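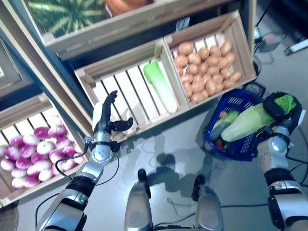

Preparing a Produce Department for Robot-Assisted Order Picking

Stores in the Tillano group that begin robot-assisted picking should complete the steps below before the first live shift. The procedure was revised after the August trial at the Vallton store.

Step 1. Review job duties. The department manager meets with each clerk and puts any change of duties in writing. Picking hours moved to the robot are reassigned to quality checks, restocking and customer service. Scheduled hours are not reduced during the trial period.

Step 2. Set up the crates. Keep one kind of produce in each crate. Large items such as watermelon and pumpkin go on the upper tier. Refill a crate before its slatted floor is mostly bare.

Step 3. Place the order basket on the floor below the crates. Keep customers and carts out of the work area while the robot is moving.

Step 4. Assign 2 clerks to each shift. One checks every basket for bruising, weight and correct count. The other handles substitutions, which remain a staff decision.

Step 5. Record errors. Enter each wrong or damaged item on the Senthorpe log sheet before the basket leaves the department. After the first 200 orders, the manager and clerks review the log together.

Clerks may stop the robot at any time and do not need a supervisor's approval. Questions about duties or pay should be sent to the Holovko regional office.

Last updated October 26, 2023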